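Robot hands get to grips with the bathroom at Hurbridge open day

Housework was the star of the show at Tasta's open day in Hurbridge, where 84 visitors squeezed in to see what a pair of robot hands can do with soft pink towelling and a bathroom sink.

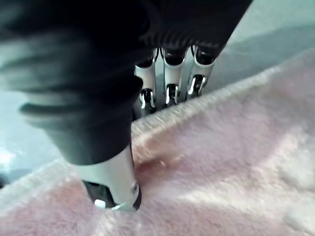

Photo: Tasta / Rahel Gisler

Towels are much harder than they sound, said Roksolana Kushnir, who led the demonstration. "A cup keeps its shape. Cloth never looks the same twice, so the fingers have to find the edge all over again." The room went wonderfully quiet each time a fingertip came down — and then everyone started talking at once!

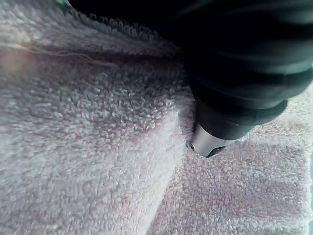
Gion Hauser, a retired laundry manager, had come over on the bus with his granddaughter and stayed for 58 minutes by her watch. He asked most of the questions, chiefly about corners and hems, and was invited back in June.

The bathroom corner drew the younger crowd, with its marble vanity, black tap and toothbrush in a cup.

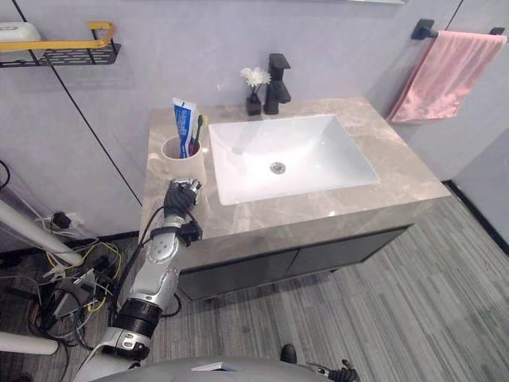
Children were asked to suggest jobs for the team to try next, and 17 ideas went up on the wall. Hannelore Hofstetter read them all out before tea. Cleaning the bath was a clear favourite, followed by finding lost socks.

The next open day is in June. Entry is free.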